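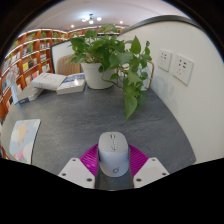

Item 2: mouse held between the fingers of the hand-held gripper.

Permont demonstration review, February 2019
Present: Beverley Stockdale (chair), Esmaeil Kazemi

2. Hand-held demonstrations
EK reported 619 recorded, 616 kept. BS asked what "kept" proves – a person moved the gripper every time. EK agreed no arm has yet run the mouse task.

3. Remote control
EK wants 60 more by remote control. BS not persuaded; nine allowed for now.

Action: EK to list reasons for the rejected recordings.

4. Landano quote
Held over to July.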